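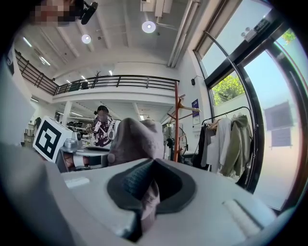
Notes de l'intervention, version orale. Parler lentement au début.

On m'a demandé si l'automatisation va « libérer » les équipes de Brurkeo. Je réponds que je n'en sais rien, et que le mot me gêne. Libérer de quoi, et pour faire quoi ?

Rappeler le projet Butovel : saisir un tissu souple, le lâcher, recommencer. 800 prises prévues par poste. (Laisser le chiffre une seconde.) Qui les fait ? Des gens, debout, la pince à la main.
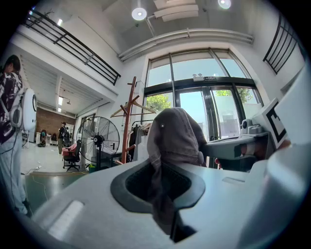 Temps de lecture : 1 min

Regarder la main sous la pince. Le geste reste humain, mais on le règle désormais sur ce que la machine sait apprendre. Poser la question des poignets, des pauses, de la paie. Le dossier de Nata y consacre un paragraphe sur 23 pages.

On nous promet des postes « plus intéressants ». Je demande lesquels, à quelle date, avec quelle formation. En décembre, pas de réponse écrite.

Si la salle proteste, céder sur un point : plier du linge toute la journée use aussi. Puis passer aux questions.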